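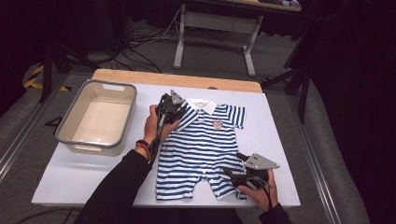 Laundry & Clothing Care > Storage > Putting Away Outgrown Baby Clothes

Baby clothes that go into the cupboard looking clean often come out a year or two later with yellow marks down the front. The marks are usually milk or formula that was never fully washed out. It dries clear, then slowly changes colour in storage. Most of the work in storing baby clothes is done before anything goes in a tub.

What you need

An enzyme laundry soaker, a bucket, a soft nail brush, plastic tubs with lids, acid-free tissue, masking tape and a marker. I use the Vimham tubs because they stack square, but any tub with a lid that clicks down will do.

Step 1: Sort by size, then by condition

Go by the size on the tag first, then hold pieces against each other. Sizing varies a lot between brands, and a 000 from one label can be bigger than a 00 from another. Anything with perished elastic or a missing press stud goes in a mending pile. Stretched singlets become rags.

Step 2: Soak

Fill the bucket with warm water, add the soaker at the rate on the packet and leave whites and colourfast cottons overnight. Do darks separately. Wool and silk stay out of enzyme products altogether — they are protein fibres and the enzymes will damage them. Use a wool wash for those.

Collars and necklines need a going over with the nail brush. Work from the wrong side of the fabric.

Step 3: Wash and rinse twice

Run a normal warm cycle with no fabric softener. Softener leaves a coating that can discolour. Then run a second rinse. Marilou Umali, who taught me most of this, also skips starch on anything going into storage, as silverfish will eat it.

Step 4: Dry completely

Line dry in the shade, then bring everything inside and leave it on an airer for another day. Seams, cuffs and doubled collars hold damp long after the rest feels dry. If you live somewhere humid, wait for a run of dry weather. In Mineck I do mine in August.

Step 5: Fold and pack

Do up the press studs and zips. Lay each piece face up, fold the sleeves in, then fold once across the middle. Put heavy items at the bottom and knits on top. Tissue goes between anything with a print or a motif, and over embroidery so the threads don't catch. Leave a couple of centimetres of space under the lid.

Step 6: Label

Write the size and season on masking tape and stick it on the short end of the tub, where you can read it when the tubs are stacked. Skip the child's name if the clothes are being passed on.

Keep the tubs off concrete floors and out of the roof space, where summer heat will finish off elastic. Check them once a year and refold along different lines.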